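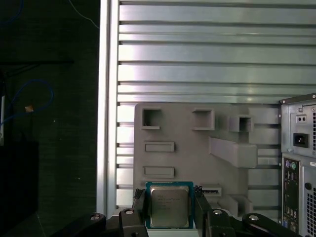

A repair bench that takes in old office computers has a dull problem. Every machine has to be stripped, its processor taken out, checked and put somewhere safe, and a person doing that all day gets tired and bends pins. Lorkix thinks a small arm can take over part of the job. Its Ekila kit went on sale in March, and we had one on loan for three weeks.

The kit is a two-finger gripper, a wrist camera and a box of software. You supply the arm, and Lorkix lists the makes it will bolt on to. The fingers have small grooved pads at the tips and hold a processor by its side edges, which keeps them off the contacts. The camera looks straight out past the fingers, so you see what the gripper sees on an ordinary screen.

Fitting took us most of a Friday. The printed guide is clear up to the cable routing, where it gives up and sends you to a web page. After that you teach the kit each part by guiding the arm by hand. Lorkix suggests 20 demonstrations for a new part. We got usable results after that many, and better ones after 60.

What it does well is hold things. A desktop processor stays square between the fingers while the arm turns, and the grip can be set in five steps. We left it on the second for chips and the fourth for drive brackets.

It is weaker at reading. The small print on a metal heat spreader is faint at the best of times, and the camera struggled with model numbers unless we moved the lamp. Gunawan, a refurbishing firm that has run the kit since the spring, told us it still sorts chips by eye before they go near the arm. Shiny metal behind the part also slowed things down – a sheet of matt card helped.

Support is by email, and replies came the next working day. Spare pads come in packs of three from Gredinness, which handles sales in Britain. Software updates are included for the first year.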